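Reglas de casa para no volverse loca con las simulaciones

7 de diciembre de 2025

Llevaba semanas prometiendo este post y por fin me siento a escribirlo, con el café ya frío y Plillow (mi proyecto de cocina simulada, para quien llegue nuevo) abierto en la otra pantalla.

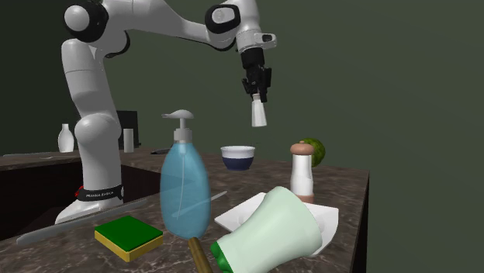 Empecé sin normas de ningún tipo. Lanzaba episodios, miraba si el brazo soltaba el objeto más o menos donde tocaba y lo apuntaba como bueno. Así junté 492 episodios, tan contenta, hasta que quise comparar dos versiones de la política y vi que no podía. ¿Qué era un acierto? ¡Pues según el día! Una botella apoyada en el borde del bol me valía por la mañana y por la tarde no.

Total, que tiré 280 (con dolor) y me escribí unas reglas en el repositorio de Dulto, que es donde guardo las evaluaciones. La primera: el criterio de éxito se escribe antes de lanzar nada. Objeto dentro, pinza abierta y 3 segundos sin que se mueva. Si luego me parece demasiado estricto, lo cambio, pero entonces repito la tanda entera, nada de reinterpretar lo que ya tengo.

La segunda va de semillas. Uso 17, siempre las mismas, guardadas en un fichero que no toco. Antes cambiaba la semilla cuando un episodio salía feo, y eso es hacerse trampas al solitario, lo sé.

La tercera me costó más: los trastos se quedan en la mesa. Yo tendía a ir quitando cosas para que el brazo no tropezara y al final evaluaba en una encimera que no existe en ninguna casa. Ahora la lista de objetos se fija con la tarea y, si el codo tira algo por el camino, el episodio cuenta como fallo aunque la botella llegue perfecta. Los números me bajaron una barbaridad, qué le vamos a hacer.

Lo de los límites de fuerza lo copié de Brano, que los tiene en un fichero aparte con fecha y motivo de cada cambio. Yo los tenía metidos a pelo en el código, repetidos en varios sitios y con valores distintos, una vergüenza.

Me falta decidir qué hago con los episodios que se quedan colgados. De momento los marco como fallo y guardo el registro. En la guía de Brandão los apartan en una categoría propia y me tienta, aunque me da miedo que acabe siendo el cajón de todo lo que no me gusta. Si alguien lo hace así, que me cuente cómo le va en los comentarios, por favor.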